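Pigeonholes
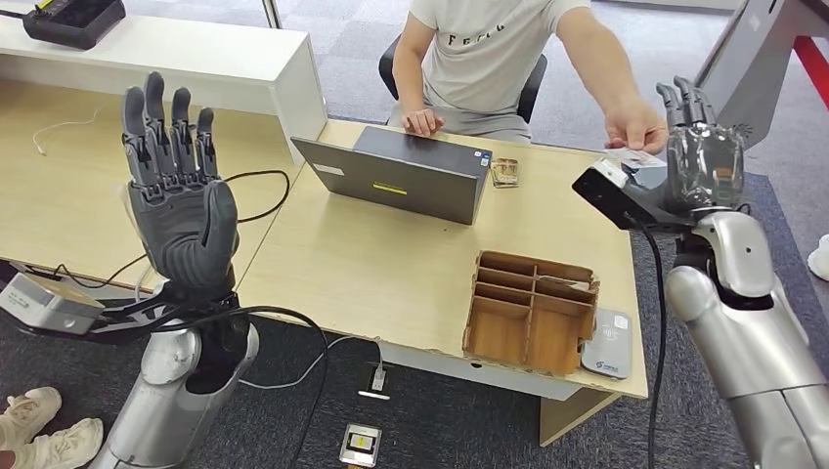 The card, the laptop and the cardboard thing with all the cells.

The card was the last of it.

Everything else on the desk had been decided by then. Laptop stays. Charging pad stays, for now, propped against the side of the organiser where it had been propped since May. The little brown tray stays because it held the keys to the place and somebody would want them on Friday. The organiser – well. The organiser was the whole argument.

She had found it in the stockroom at Nikunent the week she started. Brown card, a grid of cells, edges going furry where the dividers had been pulled in and out. It had come with something packed in it, bottles or bulbs, no one remembered. She took it upstairs and put it on the corner of the desk and within a day it had filled up. Stamps. Paper clips. A fuse. Somebody's tooth, a child's, wrapped in tissue, never explained and never claimed.

Two years of that. Then the letter about the lease, and now a desk to clear by six.

He was no help. He sat in the black chair in his T-shirt with one hand on the lid of the laptop as if it might get up and leave, and he read things out.

"Okmont, invoice, second reminder."

"Bin."

"Okmont, invoice, third reminder."

"Bin. No. Did we pay it?"

He typed. He waited. The laptop was slow, it had always been slow, there was a yellow strip stuck to the back of it that said nothing to anyone and under the strip, she happened to know, a dent.

"We paid it."

"Bin then."

So it went. By three they had done the drawers and by four they had done the shelf and the windowsill, and at half past they began on the cells. One at a time, top row first, his idea. She would have tipped the lot into a bag.

Clips, in the box. Stamps, in her purse – 85p in the old sort, useless probably. The fuse went to the man downstairs, who did not want it and took it anyway. The tooth they put back. Neither of them could think where else a tooth should go.

And then from the cell in the corner, folded down behind the divider where it had gone soft at one side, or she thought it had, a card. Small. White.

"What's that?"

"Nothing. A card."

"Whose?"

He turned it over. Turned it back. She watched his thumb cover the writing, which he didnt mean to do, or did.

"McPhee," he said.

Oh.

It was a long time since either of them had said it out loud. McPhee was the shop on the corner by the bridge, boots and bags and keys cut, and the card was a collection card, number 49, one pair, ready from Tuesday. Her handwriting had been on the original slip. His shoes. The brown ones, the good ones, left in for new heels in the week before everything went wrong with the Codura order and they stopped having time for heels.

They'd lost about 600 on Codura. Pounds, not a fortune, but it was the month's money and it was her who had signed. He had never mentioned it. Not once. She had sometimes wished he would, over the washing up or somewhere, just to have it out in the room and walk round it.

"They'll have sold them," she said.

"They don't sell them. There's a sign."

"There's a sign saying they do sell them. After three months."

"Is there?"

"By the till. Goods left over three months."

He thought about this. Outside a van was reversing, on and on, that noise. Ten to five. They still had the cables to do and the blinds to take down and she had promised to have the floor swept, nobody had asked her to, she had just promised.

"I liked those shoes," he said.

"I know you did."

"I could have gone in. Any day. I walked past it."

"So did I."

That was as near as they had got, in all that time. She sat down. It didn't feel like much. The card was only a card, you could hardly feel the weight of it, and yet there he was holding it out across the desk with his arm straight, over the wood, past the laptop, as if it had to be handed over properly and signed for.

"You keep it," she said.

"You go. You're better in shops."

"They'll be gone."

"Then ask. Ask what happened to them. I'd like to know who's got them, thats all. I'd like it if somebody had them."

She took it. McPhee shut at half past five. It was ten minutes if the lights were kind and fifteen if they weren't, and her coat was already in the car, under the box of files, under the kettle, under the other box.

"And that?" He nodded at the organiser. Empty now, nearly. All those little rooms.

"Bin," she said.

He didn't move.

"It's rubbish. It's falling to bits, look at the edges. There's nowhere to put it at home."

"There's the shelf by the door."

"That's for post."

"Well," he said. "Post could go in it."

Eight minutes to. She had the card in one hand and was feeling for her car keys with the other, in the tray, no, the office ones, her own were in her pocket the whole time. She was halfway down the stairs before she called back up.

"Bring the tooth, then."

She heard him say something, not what. Then the chair going back, and the lid of the laptop coming down.

The lights were not kind. She ran the last bit, past the bridge, with the card held out in front of her so that whoever was behind the counter would see it through the glass before they turned the sign.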